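Can a Machine Clear the Kitchen Counter Yet?

Posted May 10, 2025 by Abdelkrim Cherkaoui
Filed under: Household Automation

Readers of this blog regularly ask when a machine will be able to take over the ordinary work of a home. The question is a fair one, and it deserves a more careful answer than it usually receives in advertising. My own answer has changed very little since February, when I first wrote on the subject and received more letters than I had expected. Certain chores are within reach under favorable conditions. Most are still beyond what a household could sensibly pay for or rely upon.

It is useful to separate chores into two groups. The first group consists of work that a machine performs inside a closed box. Dishwashers and clothes dryers belong here, and they have been dependable for decades. A person loads the box, the box does its work, and a person empties it. The second group consists of the loading and the emptying, together with everything else that takes place in the open: picking things up, putting them down somewhere better, and wiping the surface underneath. It is the second group that takes up an evening.

I spent most of my career at Berrada, a firm that fitted packing lines for food producers, and my habits of judgment were formed there. On a line, the part arrives in the same position each time. The lighting does not change between breakfast and supper. A fixture holds the work still, and if the fixture is good, a fairly simple arm will run for a full shift. We once commissioned a station in Plorcombe that logged 1109 cycles before its first stop, and the client considered this slow to settle in. A kitchen offers no fixtures at all. The plate is wherever the last person left it, and the arm must find it before anything useful can begin.

Consider the small matter of an ear of corn and a white plate on a gray counter, with a two-fingered gripper at work.

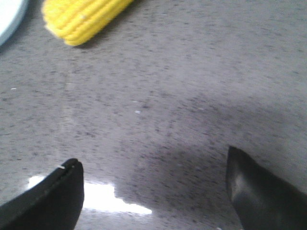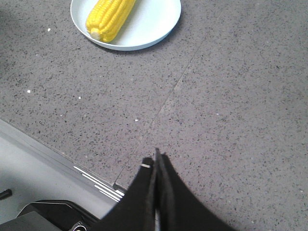
Yellow corn, a white dish and speckled gray countertop, from the gripper's side of things.

A person gives such a task no thought. For a machine, it is a chain of separate decisions. The system has to tell food from dish, and dish from counter. It has to choose where to take hold of a shape that is rounded and ridged, and how firmly to close. A polished surface can throw back a ceiling light and hide the very texture a camera depends upon. The gripper also blocks part of its own view as it approaches, much as one's hand does when reaching for a cup on a low shelf — except that a person can feel the cup, and many grippers feel very little.

There is then the matter of putting things down. In my experience, this receives less attention than it should. An arm that lifts an object well may release it a little too high, or against the rim of a dish, and the result must be corrected by hand. On a shop floor we would have added a tray with a molded pocket. Few families would accept molded pockets on their dining table, and I would not recommend that they try.

I keep a short list of 6 questions for any system offered for home use. I will set out only 2 of them in this post. How often must a person step in? And who cleans the machine? The second is seldom addressed in a sales brochure. Anything that handles food will need washing, and a gripper with seams and narrow gaps takes longer to clean than a pair of tongs.

A reader in Nikden wrote to ask whether shop floors are not already automated, and whether homes will simply follow. I would urge caution. Many of the small shops I visited still relied on people for unloading crates, turning parts over and sweeping up. These jobs resemble housework far more than they resemble a packing line, and they have resisted automation for the same reasons.

My present view is that sorting and simple tidying, on one known surface and with familiar objects, will come first. Full clearing of a table after a meal will take longer — glassware and leftover sauce see to that. I have been asked to give a year and I decline to do so.

The next post will cover folding towels, including the 3 methods I have tested on Vuno, the small bench arm in my garage. Letters on that subject are welcome, particularly from anyone who has managed a fitted sheet.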